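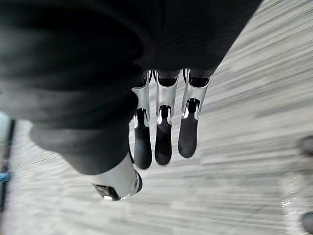

Bevier

Living with a cream sofa: your questions

I get a lot of mail about the sofa, so I'm putting the answers in one place. I've had mine long enough to have opinions!

Isn't cream a terrible idea?
Depends how you live. I wipe mine down on Fridays with a damp cloth and a drop of dish soap, and go back over it with a dry one. Coffee stays on the side table (mostly).

What's the best way to clean the seams?
Vacuum first, always, with the soft brush and the suction turned low. Crumbs love the creases between the padded sections, and if you start with a wet cloth you're just making paste. I run the brush along each seam, then across the panels.

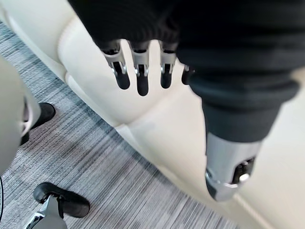 Cream seat, gray streaky carpet.

Does the carpet have to match?
Nope. I like a gray with some streaks of darker color in it, as it hides lint between vacuumings. A plain pale one drove me up the wall at my last place.

How many throw pillows?
One, for me. I used to have 4 and spent my evenings moving them onto the floor and back again. Now it's a single square blue one, propped up in the corner by the armrest. 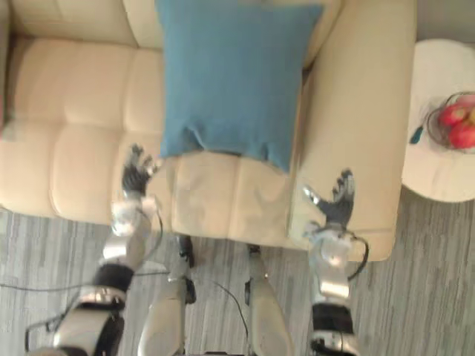
It goes flat if you lean on it every night, so give it a good shake and turn it over when you think of it. Mine slumps at the bottom anyway — I've made my peace with that.

What did you pay for the pillow?
I don't remember, sorry! The sofa was a Hilanmont floor model and I got $200 off for taking it that week.

Can I wash the pillow cover?
Check the tag. Mine goes in cold, zipped shut, and dries flat on a towel.

Last updated 2025-02-21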